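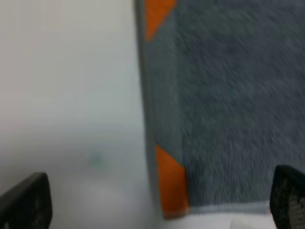 **Journal de service, 14/05/2021**

Visite de l'atelier de démonstration de la société Goicoechea, consacré à la manipulation automatisée des textiles. La délégation de Flondurier comprenait 3 personnes : Mme Leonie Lüthi, responsable des achats, le chef de la blanchisserie et le rédacteur de ces lignes. Accueil à l'heure prévue, remise des badges, rappel des consignes de sécurité. Il nous a été demandé de demeurer derrière la ligne peinte au sol pendant les cycles, ce qui a été respecté, à une exception près dont je reparlerai.

La matinée s'est ouverte par un exposé sur le projet Wana, que Goicoechea conduit avec le bureau d'études Plodow. L'exposé fut long. J'en retiens que le système est destiné à saisir, étendre et plier des pièces de petit format, et que ses concepteurs ont choisi de commencer par les articles épais, réputés plus faciles à attraper et moins faciles à poser d'équerre. La base d'essais comptait, à la date de notre venue, 2 780 cycles enregistrés. Le chef de la blanchisserie a demandé combien d'entre eux avaient abouti sans reprise manuelle ; la réponse sera communiquée par écrit.

Nous sommes ensuite passés au poste de travail. La pièce présentée était un article gris à surface pelucheuse, bordé d'une bande plus sombre, avec des coins orange. Selon l'ingénieur de Plodow, la couleur sert de repère au programme pour situer les angles sur le plan clair. Mme Lüthi a fait observer que le linge de notre établissement ne porte aucun repère de cette nature et qu'il ne saurait être question d'en coudre sur l'ensemble du stock. Il lui a été répondu qu'une version sans repères était à l'étude et pourrait être montrée en août. L'engagement n'a pas été formulé plus fermement.

La pince travaille avec deux doigts noirs. Une caméra placée au poignet du bras transmet sa vue sur un écran, devant lequel nous nous sommes tenus durant la plus grande partie de la démonstration. On y suit l'approche de très près, au point que le tissu se brouille lorsque le bras se déplace vite. J'ai trouvé cette vue plus instructive que l'observation directe du bras. On y comprend mieux ce que le programme doit résoudre : où finit le tissu, où commence la table, à quel endroit fermer les doigts.

Plusieurs cycles ont été exécutés devant nous. Au deuxième, la pince s'est refermée trop haut et l'opérateur a interrompu la séquence pour replacer l'article. C'est à ce moment que le chef de la blanchisserie a franchi la ligne afin de toucher l'étoffe ; il a été prié de reculer, avec courtoisie. Les cycles suivants se sont déroulés sans interruption. La cadence demeure inférieure à celle d'un agent expérimenté, et nos hôtes n'ont pas cherché à le dissimuler.

L'après-midi a été réservé aux questions de coût et d'entretien. Le contrat proposé prévoit une révision toutes les 1 000 heures de fonctionnement et le remplacement des garnitures de doigts à 2 000 heures. Mme Lüthi a demandé le prix de ces garnitures, qui ne figurait pas dans le dossier remis. Elle a également sollicité un essai sur nos propres articles, tapis de bain et serviettes, dans l'état où ils sortent du séchoir. Goicoechea y est favorable en principe, sous réserve d'un calendrier à convenir.

Impression personnelle, à ne pas reporter dans le compte rendu : travail sérieux, encore éloigné de nos besoins. Le café était excellent.

À faire : adresser les remerciements de la direction ; préparer le lot d'échantillons ; relancer Plodow au sujet des chiffres promis.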